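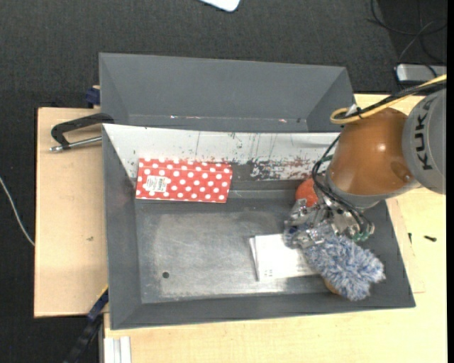
What I brought home from the Barora open day

I spent a July afternoon at the Barora workshop, watching a KUKA arm handle household odds and ends over a big grey bin – a shaggy blue-and-white duster, a red polka-dot box, that sort of thing. I went for the robot and came home wanting to redo my utility closet! A few things I've changed:

Clamp your bins to the bench. Theirs had clamps right by the rims, and I'd never thought of it. My sorting tub used to skate all over whenever I dug around in it. Two cheap bar clamps and it stays put.

Bundle your cords. The arm had its cables gathered with a bit of slack left in a loop, so I did the same with my shop vac and the sander (old bread ties work fine for thin cords).

Store microfiber dusters hanging up, fluffy end down. Mine lived squashed under the paper towels for years. Wash them in cool water, skip the fabric softener, and shake them out well before they dry.

Lay papers flat and don't pile soft stuff on top. I found 38 instruction booklets at the bottom of my junk tub, including one for a Madance mixer I gave away ages ago. They're in a folder now.

Next on my list is the shelf over the washer – if I can ever get the old paint cans off it.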